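Pilten Household Words

A word list of everyday English names for things kept at home, with spelling variants and short notes on use. Compiled by Nele Bosman; checked by Evelien Smits.

Contents

entries.csv: 1,901 rows, one per word
notes.txt: longer remarks on 60 of the entries
sample.csv: the first 1,000 rows, for testing

Columns are word, variant, room and note. Blank variants are left empty.

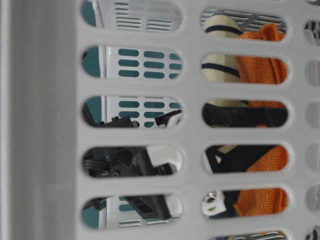
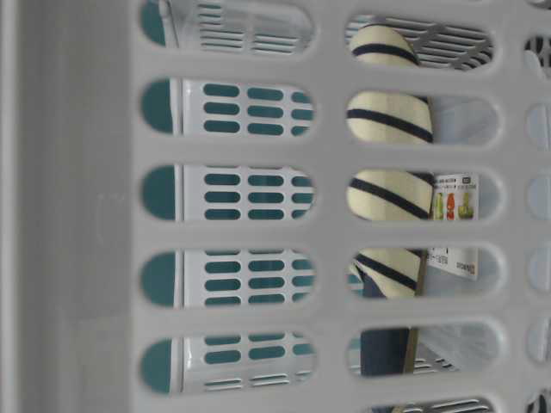
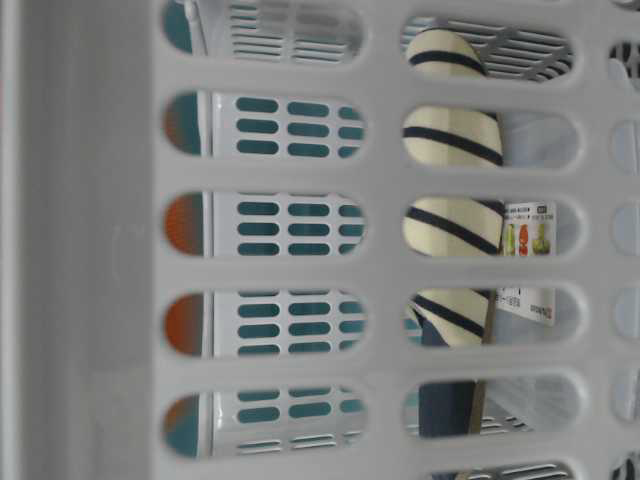 Plastic baskets with slotted sides.

Spelling is American in the word column. British forms go under variant. The room column was filled in by hand and 4 rows still have two rooms separated by a slash; split them before sorting.

Changes

June: merged the Hoekstra list, removed duplicates, fixed the quoting in notes.txt.

Send corrections to Evelien with the row number.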